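Week 2: Setting up and drawing a still life in a patterned booth

These notes go with the second studio session. Read them before you pick up a pencil. Bring A3 cartridge paper, a soft pencil, a putty rubber and coloured pencils or gouache.

The booth has a plain white floor and patterned walls. The pattern is made of wavy bands in coral, salmon, cream, lavender and periwinkle blue, with small touches of yellow. Spend the first part of the session on the booth alone. Find the corner where the walls meet the floor and draw that before anything else. The metal edges give you straight lines to measure against, and you will need them once you start on the curves. 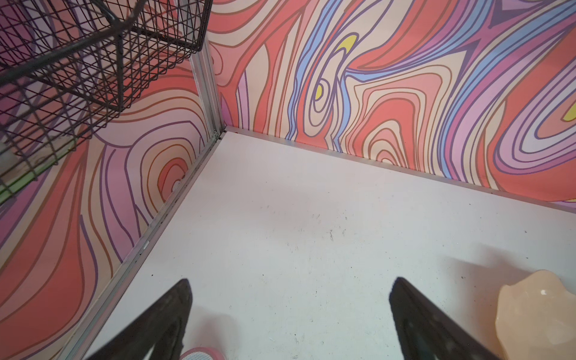
Fanmont Drawing Studio — Foundation Course, Observational Drawing

Do not copy every band. Choose two or three of the larger loops, place them correctly and let the rest follow. The bullseye rings on the left wall are a good place to start. The floor is not pure white either. It has grey marks and specks on it, and a light tone over the whole area will stop it looking like blank paper.

The group

The fruit is red apples, dark avocados and a bunch of green grapes. The plate is peach-coloured, with a scalloped edge. Its colour is close to the salmon in the walls, so the two will run together if you paint them the same strength. Keep the walls a little weaker.

Block in the plate as a simple ellipse first and add the lobes afterwards. Students who begin with the lobes nearly always end up with a plate that tips forward. 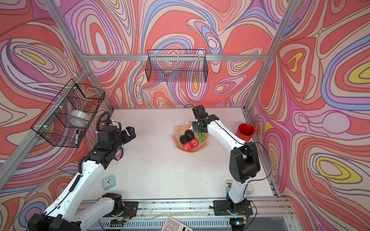

Next, place the fruit by its outside shape. Treat the grapes as one mass and pick out single grapes only at the end. The red of the apples comes up again in the open-topped container on the right, and you can use that to carry the eye across the paper.

Second study: one apple, one avocado

Work from above for this one. Fill the sheet with the bowl and leave little table around it. 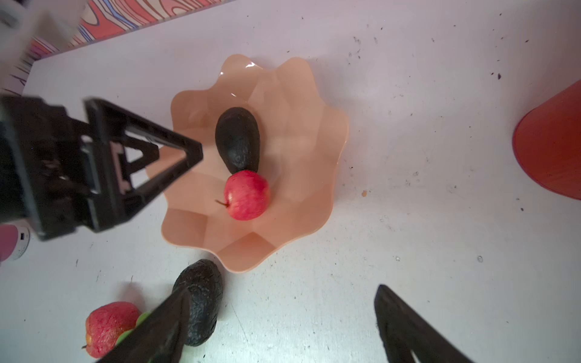
Photo: Laiba Rind

The avocado is matt and pebbled, nearly black, with a faint grey-green sheen where the light falls. The apple is glossy and streaked. Use the side of the pencil for the first and leave clean paper for the highlights on the second. Look for the soft shadow on the plastic under the avocado — it is peach, only darker.

The inside of the bowl is made of flat planes. Give each plane one tone and do not blend across the edges.

For next week

Finish both studies and write your name on the back. Read the chapter on colour and ground in the Bogale handbook. Questions to Junaid Jafri in room 34.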